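Storing medicines at home: temperature, light and labels
Iststead Residents' Newsletter, March 9, 2025

The winter collection of unwanted medicines at the Iststead health centre brought in more than was expected, and a good part of it had been spoiled by poor storage well before its expiry date. Tablets had gone soft, labels had faded or come away, and several liquids had separated. The notes below set out how medicines should be kept in an ordinary house. They apply to tablets, capsules, creams and liquids bought over the counter or supplied on prescription. They do not replace the leaflet in the pack, which always takes priority.

Temperature

Most packs carry one of three instructions: store below 25°C, store below 30°C, or store in a refrigerator. Where there is no instruction, normal room temperature is suitable. The limit refers to the air around the pack, so a cupboard over a cooker or next to a boiler can exceed it even when the rest of the room is cool. A shelf above a radiator has the same fault, and so does a windowsill that catches the afternoon sun.

Anyone unsure about a cupboard can leave a cheap thermometer in it for a few days and read it in the evening after cooking. In the older terraces on Usedau Road, the airing cupboard shares a wall with the hot water tank and is unsuitable at any time of year. The cupboard under the stairs is usually a better choice, provided that it can be locked or fitted with a high shelf.

Refrigerated items belong on a middle shelf, away from the back wall and the ice box. Insulin and some eye drops are damaged by freezing and must not be used afterwards, even if they look normal once thawed. The door shelves warm up each time the door is opened and are best left for milk and sauces.

Damp

The bathroom cabinet is the commonest place for medicines and one of the worst. A hot shower raises the humidity of a small room very quickly, and an extractor fan takes a while to bring it down again. Effervescent tablets are the first to suffer. Many tubes have a drying agent built into the cap, and a tube left open overnight may be useless by morning. Gelatine capsules stick together, and plain tablets may crumble or change colour.

The cotton wool found in some bottles is there to stop breakage in transit. It should be taken out and thrown away when the bottle is first opened, as it draws in moisture. A small sachet of drying agent, on the other hand, stays in the bottle until the bottle is empty.

Light and containers

Amber plastic and brown glass are used because they hold back much of the light that breaks down certain drugs. They slow the process but do not stop it, and a closed cupboard is still needed. Medicines should stay in the container they came in. Moving tablets to a jar or an envelope removes the batch number, the expiry date and the dosing instructions at a stroke. Weekly pill organisers are useful, but some tablets are not stable outside their original pack, and the pharmacist should be asked before one is filled.

An open plastic bin with low walls makes a workable tray inside a cupboard. It keeps bottles upright, catches drips from liquids and can be lifted out in one go for checking. Where two people in a household take regular medicines, a different colour of bin for each reduces the risk of picking up the wrong bottle. The bins should be washed and fully dried whenever a liquid has leaked.
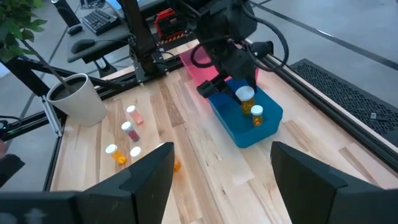

Expiry dates and dates of opening

The printed expiry date is valid only for an unopened pack kept as directed. Eye drops are often limited to four weeks after opening, and many antibiotic mixtures made up by the pharmacy last no more than 10 days. The date of opening should be written on the label in permanent ink — on the bottle itself, as cartons get thrown away.

A full check of the cupboard twice a year is enough for most homes. March and October are convenient months, being the months in which the clocks change.

Returning unwanted medicines

Solanki Pharmacy, next to the post office, accepts unwanted medicines during normal opening hours. The winter collection took in 285 items from nearly 50 households. Blister strips should be removed from their cartons, and the cartons recycled after any name and address has been crossed out. Liquids stay in their bottles with the cap tightened. Nothing should be poured down a sink or flushed.

Needles and lancets are not accepted over the counter and must go in a sharps box.

A printed version of these notes is being delivered with the spring waste calendar. The print run is 700 copies, paid for by Civetti, and spare copies will be left in the library porch.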